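Search this forum Advanced search Go

Dadbridge Energy and Building Services Forum
Metering and monitoring

Overnight base load in a small let unit – 257 W with nothing running

ohmsworth
Looking for a second opinion on a base load figure. Single-storey unit in Cudton, single-phase supply, gas heating by the landlord on a separate account. Electricity use was 2936 kWh in the first full year and 3410 kWh in the second. Occupied hours are unchanged and no equipment of any size has been added that I know of.

The half-hourly export from the supplier shows a flat overnight load of 257 W from 23:00 to 06:00, every night, weekends included. I have only three months of it. The earlier data went when the supplier changed over.

Multiplied out over a year the base load alone is 2251 kWh, two thirds of the bill. I would like to know what is normal before I start pulling breakers.

tallis_r
There is no normal. I have seen 40 W and I have seen 900 W in units of the same floor area. List everything on a permanent supply and put a figure against each. The usual ones are the fridge, network gear, alarm panel, emergency lighting, water heater losses and any fan left on trickle.

The rise is the more useful number. 474 kWh over a year is 54 W continuous, if it is continuous.

ohmsworth
List so far, by plug-in meter where there is a plug:

fridge, 24 h average: 31 W
router and switch: 19 W
two monitors and a dock on standby: 6 W
printer, asleep: 4 W
undersink water heater: 48 W

Total 108 W, leaving 149 W on the fixed wiring. The water heater figure is higher than I expected. There is no timer on it.

Brackenfold
48 W for an undersink heater is plausible if the thermostat is at maximum and the pipe out of the top is bare. Turn it down and lag the first metre. I got mine from 44 to 29 that way, same plug-in meter before and after.

I would not trust the plug-in meter on the small loads. The cheaper ones are poor below 5 W and some of them report VA when they say W. Switch-mode supplies at light load have an awful power factor.

tallis_r
The supplier's meter registers real power. If the plug-in one reads VA it will overstate, so the true figure for the plugs would be lower than 108 and the remainder larger than 149. Either way the answer is on the fixed wiring.

Ileana Coman
I look after the services for the next building along, with a similar layout and the same landlord. We did this exercise in February after a change of tariff.

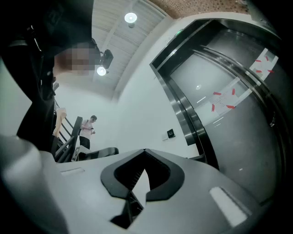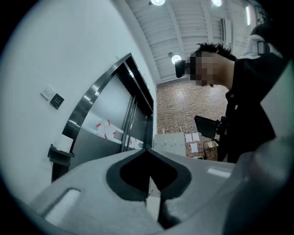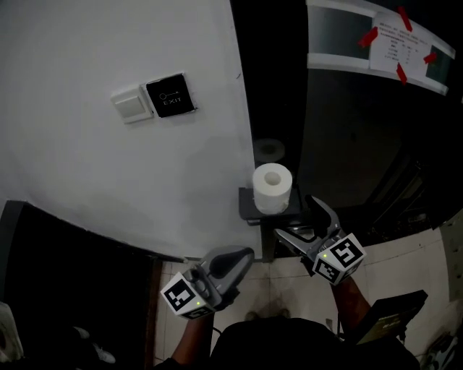 Our remainder after the plugs was 122 W and it took two evenings to account for most of it. Emergency light fittings came first, on constant charge, and the older ones with nickel-cadmium packs took 7 W each. Next was the extract fan on its background speed. Then there was door access, which I had left off the list altogether. We have an exit button beside the light switch, the black one with the key symbol in the last photo, and it is easy to see it every day and forget that there is a power supply behind a system like that. Ours runs a magnetic lock, energised whenever the door is secured, so it draws all night. Lock, reader and supply came to 13 W measured at the fused spur, with a bit more while the backup battery is charging. That left 24 W we never found.

If your locks are the same type, do not isolate that circuit out of hours to measure it. Once the battery runs down the door is unlocked.

ohmsworth
Thank you. There is a magnetic lock on the front door here and another on the store. Neither was on my list. I assumed access control was on the landlord's supply.

ferrule9
Check before you assume it isn't. In a let unit it could be either, and the labelling in the distribution board may be years out of date. A clamp meter on each outgoing way will tell you more than the schedule will.

Brackenfold
A clamp meter is no better than the plug-in one at this level. 13 W is 0.06 A at 230 V. Most clamps have an uncertainty of that size on their lowest range, and they know nothing about phase angle.

ferrule9
Pass the conductor through the jaws ten times and divide by ten. It has been done for decades.

Brackenfold
Inside a live board, with a tenant doing it? No. And it still gives you amps.

ferrule9
I did not say the tenant should do it.

tallis_r
You can avoid the board altogether. If the main meter has a pulse LED, count pulses over a fixed time. At 1000 pulses per kWh, 257 W is one pulse every 14 seconds. Switch off one circuit, let it settle, time it again. For small loads you need a long run, half an hour at least, and the fridge has to be off for the duration or its cycling will swamp everything.

Leave the alarm and the door circuits on, for the reason given above. Take those from the rating plates, bearing in mind that a plate gives the maximum and the actual draw is normally less.

ohmsworth
The meter does have an LED. I have also been offered the loan of an Ayele logger with an optical head, which would save sitting in a cupboard with a stopwatch. Has anyone used one?

Ileana Coman
We used a Petine for ours. It did the job, but the clock drifted and I had to line the log up with the half-hourly data afterwards. I have no experience of the Ayele. Whatever you use, write down the time of each switching operation by hand.

ohmsworth
Results from Tuesday evening. Start 257 W with the fridge on. Fridge off, mean over 40 minutes was 226 W, which agrees with the plug-in meter. Extract fan isolated, down to 171 W. So the fan is 55 W on its background speed.

That is very close to the 54 W rise. The fan was serviced by the landlord's contractor at the end of the first year and I now suspect the background setting was changed then.

Brackenfold
It might be coincidence. You have no half-hourly data from the first year, so you cannot say the rise was in the base load at all. It could equally be daytime use.

tallis_r
Agreed that it is not proved. Still, ask the contractor what the setting was. It should be on the service sheet.

ohmsworth
I have asked. Water heater has been turned down in the meantime and the pipe lagged. Will post the new overnight figure when there is a full month of it.

Related topics
Undersink water heater losses, measured with and without lagging
Nickel-cadmium or lithium packs in emergency fittings
Half-hourly data lost after a change of supplier
Continuous extract fans: setting the background rate
Optical pulse heads that stay stuck to the meter

Contact us | Forum rules | © Dadbridge Energy and Building Services Forum | Back to top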